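Holiday lodges at Rumberg finally go on sale

Well, it's happened! After two winters of rumours, the first 19 lodges at Rumberg went on the market this month, and I popped down for a nosey before the kettle had even boiled at the sales office.

They're two-bedroom places on the slope above the reservoir, with a decent-sized deck and room for a small boat trailer round the side (measure yours first, the turning is tight). Carrasco, who are handling the sales, want a deposit of £2,000 to hold a plot. Ground rent is fixed until the second December after you move in, and after that I couldn't get a straight answer.

I liked the kitchens. I was less keen on the bathrooms, where you'd have to be good friends with the towel rail.

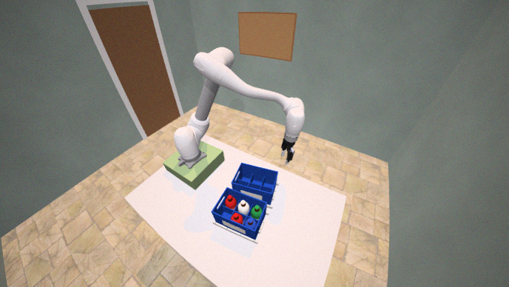

Pitches nearest the water cost more, of course, and three had gone by the time I left. Parking is shared with the Komumell jetty, so expect a squeeze in summer. The office opens at 10am and viewings take 45 minutes. Bring wellies, the lower path is still all mud!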